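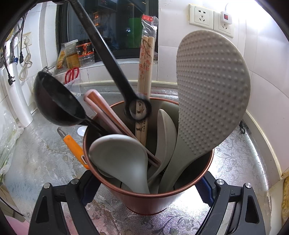

nikitton_dan
Posting my numbers from January because I said I would. The question was whether a policy trained only on hand-held gripper demos in real kitchens does better if you let people demo in clutter, or if you clean the counter first and add the mess later. I went all in on clutter. Our utensil holder task is a good example: the copper cup is crammed, with a ladle hanging out one side, a big bumpy rice paddle on the other, and chopsticks sticking up between them, and the fingers have to clamp the cup down low without knocking into any of that. Trained on cluttered demos I got 70 percent success on a counter the policy had never seen. Trained on tidy demos, same number of episodes, I got 25. I was expecting a gap but not that one!

sumbyfan
Ok but same number of episodes isn't the same amount of data. Cluttered demos run longer. People slow down and hunt for an approach. If your cluttered episodes are twice as long you've trained on twice the frames and the clutter might be doing nothing.

nikitton_dan
Fair, and I should have said. They're longer, yeah, but I subsampled so the frame totals match. The gap shrank a little and didn't go away. I'll put the table up when I've cleaned out my terrible column names.
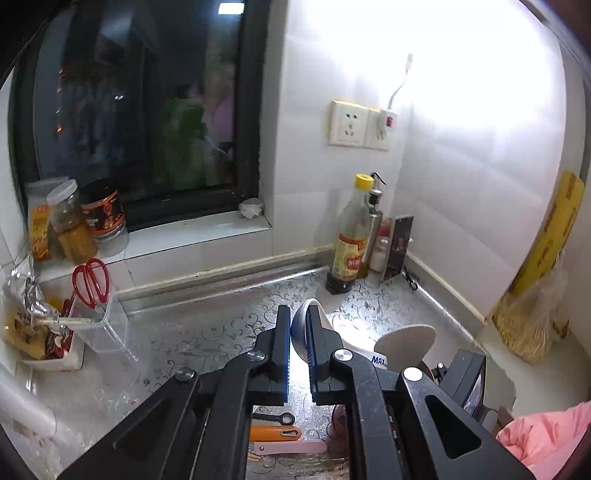

The other thing I changed halfway through was how people start an episode. At first everyone started with the gripper hovering right over the target, jaws already lined up, and the policy learned to be great at the last couple of inches and hopeless before that. So now the instruction is to start wherever your arm happens to be and don't think about it. I had 12 people demoing and 5 of them had never held the thing before, and I think the new folks gave me the better starts, since they had no habits yet.

gripslip
Did you check that by person? "I think" is carrying a lot there.

nikitton_dan
No lol. Small groups, didn't want to slice it that thin. It's a hunch, treat it like one.

Teun Groen
I ran something close to this on the Dewulf set last year and got the opposite for thin objects. For spoons and peelers and anything lying flat, the clutter demos hurt us. The demonstrators would grab whatever part of the handle was free, so the grasp points were all over the place and the policy averaged them into a grasp on nothing. Cups and jars were fine. I would be careful about saying "clutter helps" when your headline task is a fat cylinder.

nikitton_dan
Ooh, ok, this is useful. What were you using for the action head? We had that averaging thing with plain regression and it mostly quit when we moved to diffusion.

Teun Groen
Regression. So you may be right. But I'd still like to see your spoon numbers before I believe it.

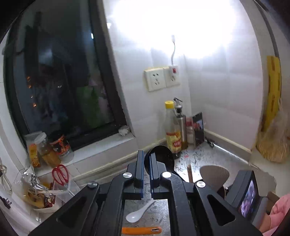

nikitton_dan
Spoon numbers are worse than the cup numbers, I'll give you that up front. Clutter still beats tidy but only by a hair, and with the trial counts I have I wouldn't bet lunch on it. Most of the failures are height. It comes in a touch high, closes, and lifts away with nothing. I blame my fingertip calibration more than the demos, but I would say that, wouldn't I.

sumbyfan
A miss in height on a flat object sounds like depth ambiguity to me. Patterned or speckled counters are rough on our tracking too, and shiny ones are worse.

gripslip
Disagree on patterned, we get more features to track on those. Shiny, sure.

sumbyfan
Depends on the pattern! Anything that repeats has given me a bad time in Stellitport. I've had trajectories jump sideways by one tile.

nikitton_dan
Tracking dropped almost 12 percent of my episodes before training, and I haven't sorted those by surface. Probably should. Teun, if I rerun the spoons with your regression head, would you send me your grasp labels so we're comparing the same thing?

Teun Groen
Yes, message me. They're in an old format, you'll need the converter.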